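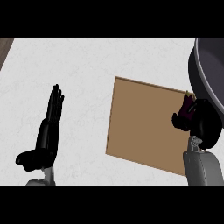 Sealing a marble countertop: how often?

rovell_kitchen
Hello all. We moved in December to an apartment with a white marble counter in the kitchen, and I have a question about sealing. The seller told us to do it every 5 years. The label on the Andus sealer says 2 times in one year. This is a very big difference, so who is right? I cook with lemon and tomato almost every day.

ginent
The label wants to sell you the bottle. Put a spoon of water on the stone and wait. If the place becomes dark, you need to seal. If it stays the same, you do not need. I did my counter once and it still passes the test.

stonedust255
I do not agree with ginent. The water test is good for water, but oil goes in more slowly and you see it only after some days. Next to the stove I seal every year. The rest I leave alone.

Also, please note that sealer will not help you with lemon. Acid makes a dull mark on the surface of marble, sealed or not. It is called etching and many people mix it up with a stain.

rovell_kitchen
Thank you, I did not know this. I already have 2 dull rings near the sink and I was thinking the sealer was bad. Can I remove them?

stonedust255
If the counter is polished, you can try marble polishing powder with a damp cloth. Begin in a corner. If it is honed, do not use it, because you will get a shiny spot.

ginent
Or live with the rings. My grandmother had marble all her life and she never bought a powder.

stonedust255
Of course, this is also possible. But the question was how to remove them.

vasiliauskas_home
Small addition: check first that it is really marble. Ours was sold as marble and it was quartz, which needs no sealer at all. The sealer only left a sticky film, and I needed a whole evening to clean it off.

rovell_kitchen
I will look in the papers from the seller and write again.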